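Horkico publishes bench rules for two-arm robot stations

Stotedholm, July

Horkico has published a set of working rules for small robot arms used in pairs on tabletops, and is making them free to download for any workshop, college or laboratory that wants them.

The document, called the Stirketti Rules, covers light electric arms that sort, pack and move small household goods with people working close by. It runs to 491 numbered clauses, grouped under 6 headings: mounting, cables, reach, stopping, objects on the bench, and records. A short version on a single sheet can be fixed to the wall beside each station.

Work on the rules started at Horkico's Meredith site, where staff had been using several different local checklists. Operators moving from one bench to another found that the same task was set up differently each time. The new text replaces all of those checklists.

Eirlys Hopkin, who led the drafting, said: "Most of what is in here was already being done by somebody on one bench or another. We wrote it down, argued over the wording and took out anything we couldn't check. If a clause can't be checked by a person standing at the table, it isn't in the rules."

The section on cables is the longest. Cables must be clipped to the arm along its length, with enough slack at each joint for the full range of movement. Any loop hanging over the table edge has to be inspected at the start of a shift, and must not lie within reach of the other arm. Damaged clips are to be replaced before the arm is powered.

On reach, the rules ask each site to mark the area that both arms can enter. Only one arm may work in that area at a time unless the control software has been tested for shared use. The test is set out in an annex and takes 200 cycles, all of which must be completed without contact between the arms. A change of gripper means the test has to be repeated.

The section on objects deals with what may be placed in front of the arms. Containers should be clear where possible, so that the contents can be checked from the operator's side. Items likely to roll or tip should be stood upright inside a container before a run begins.
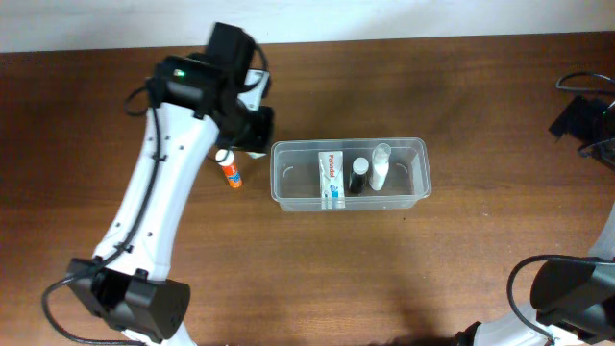 Medicine cartons and spray bottles are allowed on the bench under the rules, but they must be empty or sealed, and must be listed on the job sheet. Glass is not allowed. Anything found on the table that does not appear on the job sheet should be removed or added to the sheet before the next run.

Records are kept simple. The operator notes the job, the gripper fitted, any stops and the reason for each one. Sheets are kept for 3 years.

"People asked us for a form with fewer boxes, and they got one," said Hopkin. "The first draft took longer to fill in than the job did."

The rules do not replace the law on machinery or an employer's own risk assessment, and they do not cover arms fitted with blades, heaters or suction lifting gear. Horkico plans a separate note on suction.

The Stirketti Rules and the wall sheet are available from the Horkico website. Printed copies can be requested from the Stotedholm office. Comments on the text are welcome from any user and will be considered for the next edition.

Media contact: Eirlys Hopkin, Horkico, Stotedholm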